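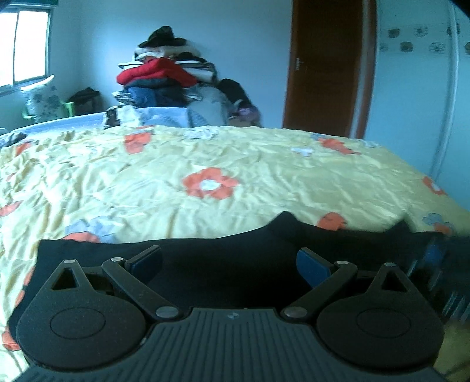

Hemulow Neighborhood Clothing and Linen Swap
Minutes of the spring planning meeting, 2018-04-11

Present: Fumiko Takeda (chair), Asuka Higuchi (minutes), Mrs. Kumarasinghe, both of the Indine sisters, and a good crowd from Tiltlow Street who came in a bit after we started and were very welcome all the same.
Apologies: Mr. Indine, who has a cold.

1. Welcome and last minutes
Fumiko opened the meeting at 7 in the evening and thanked everyone for coming out in that rain. She said how lovely it was to see new faces, and we went once around the table with names for their benefit. The February minutes were read and agreed with one correction: the lemon cake was made by the younger Miss Indine and not the elder. I am sorry for the mix-up, and it was a very good cake.

2. Money
Fumiko went through the book. We have $1,358 in the account, which includes the door money from the winter swap and a kind gift from a Tiltlow Street family who would like to stay unnamed. The hall has been paid for through the summer. Mrs. Kumarasinghe asked if we might finally buy proper clothes rails instead of borrowing them from the church every time, and there was a lot of warm feeling in favor of this (anyone who has carried those rails up the back steps will understand!). Agreed to spend up to $300. Mrs. Kumarasinghe will look at prices and bring them to the next meeting.

3. The spring swap
We had a long talk about the date and settled on the third Saturday in May, doors open at ten. It clashes with the school concert, but that doesn't begin until the afternoon, and the elder Miss Indine felt that people could comfortably do both if we close on time for once.

It was agreed to keep the ticket system from last year, one ticket for each good item brought in, with coats counting as two. There was some discussion of whether children's shoes should be left out of the tickets and simply given away. Several parents spoke for this and we all came around to it in the end, so children's shoes will be free from now on.

Bedding did so well in the winter that it will have its own tables this time, along the wall by the kitchen. Sheets should be washed, folded and labeled with the size, please. A scrap of paper and a safety pin is fine. We spent a happy few minutes on how to fold a fitted sheet, and Fumiko showed us her mother's way with a tablecloth from the cupboard. I tried it twice and will need another lesson.

Pillows: we still cannot take them. This was asked again and the answer is the same as before, with regret.

4. Sorting evenings
We have 21 bags waiting in the hall cupboard already, and the cupboard door only closes if you lean on it. Sorting will be on the two Thursdays before the swap. Tea and something to eat will be provided, and anyone who can only manage half an hour should please come for the half hour. The Tiltlow Street group offered to take all the knitwear home and check it for moths, an offer that was accepted with great thanks and a little applause.

5. Mending table
Asuka (that's me) reported that the mending table has two sewing machines promised and could use a third. We are short of dark thread and of plain shirt buttons, so if you have a jar of them sitting at home, do think of us. Small repairs will be done on the day while people wait. Zippers will be taken in and returned the following week, as they were making everyone late for lunch.

6. Anything else
The younger Miss Indine asked about a poster. She has a drawing of a coat in mind and was told to go right ahead. Mrs. Kumarasinghe would like the blue serving dish back, whoever has it, no questions asked.

Left over for next time: where the unclaimed clothes should go in the fall, and whether we want curtains.

The meeting closed a little before nine, and several of us stayed on to wash the cups.

Minutes taken by Asuka Higuchi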